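4. Comparing two grippers on a soft object

Use this section once both arms have been homed (section 3). The trial compares the Skoryk and Veritz gripper settings in the Zindari controller. Set the same force limit on both arms before you begin.

4.1 Preparing the work surface

1. Lay the yellow napkin flat between the two grippers.
2. Put the cutlery on the upper part of the napkin, handles on the cloth.
3. Keep the pink basket and the white tray at the back, behind the napkin.
4. Lower both grippers until the fingers are just above the cloth. 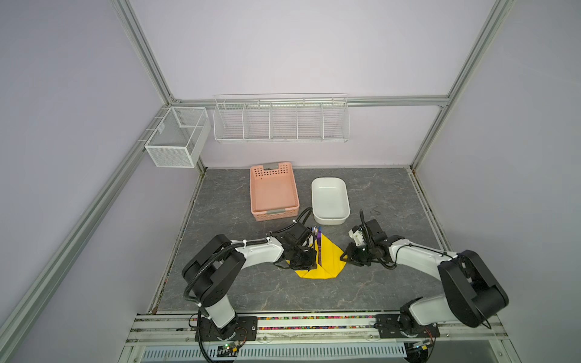
5. Open the Trials page and choose Soft Fold. Enter a closing force of 5 N for each arm.
6. Press Start on the controller. Keep one hand near the stop button.

Caution: Keep hands and sleeves off the table while either arm is powered.

Note: The gripper cables need slack. If a cable pulls tight as the arm lowers, stop the trial and refit it as shown in section 2.

4.2 Checking the pinch

Open the wrist camera view. The fingers should hold a fold of cloth, clear of the spoon and fork. Shiny cutlery reflects the lights, so lower the exposure if the edge of the cloth is hard to make out.
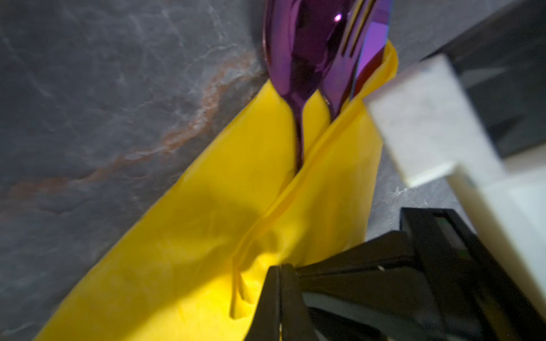 Reading time: 3 minutes

7. Save a still from the wrist camera and one from the fixed camera under the same trial number.
8. Open the fingers, lay the napkin flat again and repeat with the other setting.
9. Export the log. A full log holds 2,000 lines; older lines are overwritten.

Error 134 means the fingers closed without meeting any cloth. Lower the gripper slightly and repeat from step 6.

Wota set-up guide, revised November 20, 2021. Corrections to Kári Brøndum.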